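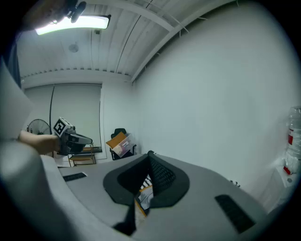 *Black rubber pads on a gray curved surface.*

## Rubber bits around the house: quick notes

Feet, pads, seals, grips. Stuff that goes sticky or falls off. Adding to this as I go, last tidy-up was December.

**Pad fell off, want it back on**

- Scrape old glue first. Plastic card, old one. No knife on painted stuff.
- Wipe with rubbing alcohol, let it dry all the way.
- Contact cement on both faces, thin. Wait till tacky, then press. One shot, it won't slide after.
- Curved surface? Tape it down overnight. Flat pads want to lift at the corners.

**Sticky old grips**

Screwdriver handles, flashlight, that kind of thing. Baking soda and a little water, rub with an old sock, rinse. Still gummy, then alcohol on a rag. If it comes off black on the rag for more than a couple of rounds the coating is going and you might as well take the lot off. Did this on my Evero flashlight. Ugly now but I can hold it.

**Black marks on the floor**

Chair feet mostly. Clean pencil eraser for small ones. Tennis ball on a broom handle for the hallway, works great. Test a corner if the floor is waxed. Felt under the feet afterwards or you'll be back at it in a month.

**Fridge door seal**

Warm water, dish soap, old toothbrush down in the folds. Dry it. If it's got a kink, hair dryer on low and push it straight with your thumb. Keep moving, dont park the heat in one spot. Paper test: shut the door on a slip of paper and tug. Slides right out = seal not gripping there.

Geum-ok Kong wrote in to say she puts a tiny smear of petroleum jelly on the hinge side. I'd stay off it, it can soften some seals. Silicone grease for me.

**Wobbly washer or table**

Level it before you buy anything. Turn the feet, lock the nuts. Then pads if you still want them. I cut mine from a 2 mm sheet, Remwood, scissors go thru it fine. Round the corners and they catch less.

**Sanding before glue**

300 grit on the shiny side of new rubber, a few passes. Wipe off the dust. Holds a lot better.

**Jar won't open**

Wide rubber band round the lid. Or a dish glove. Done.

**Storing spares**

Cool, dark, in a bag. Not next to the furnace and not in the car. Yi-an Hwang keeps hers in a dusting of talc so they don't stick togther, and I've started doing the same. Rubber bands too.

Next up: shower hose washers, when I've found the right size.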